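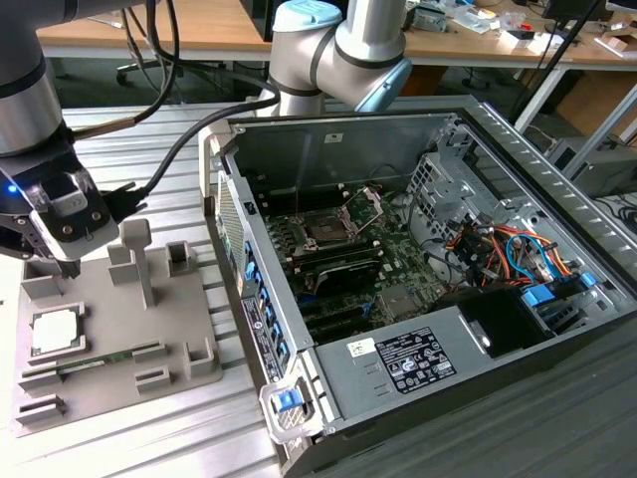

Workshop > Computers > Swapping a Processor

Lay the tower on its side before you open the CPU socket. Park the chip and memory in a holder – a slotted tray is fine, a bare bench is not. Handle the processor by its edges. Lift the lever, raise the frame and keep fingers and sleeves away from the pins.

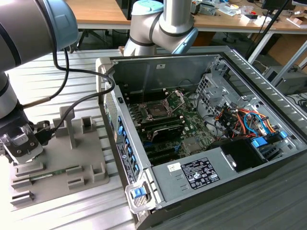
Socket open, retention frame up.

Move loose drive wires aside first. Allow up to 4 minutes for seating the chip, and don't press on it.

Filed under: PC repair, bench tips
© Fliduddale Workshop Notes | Contact | Back to top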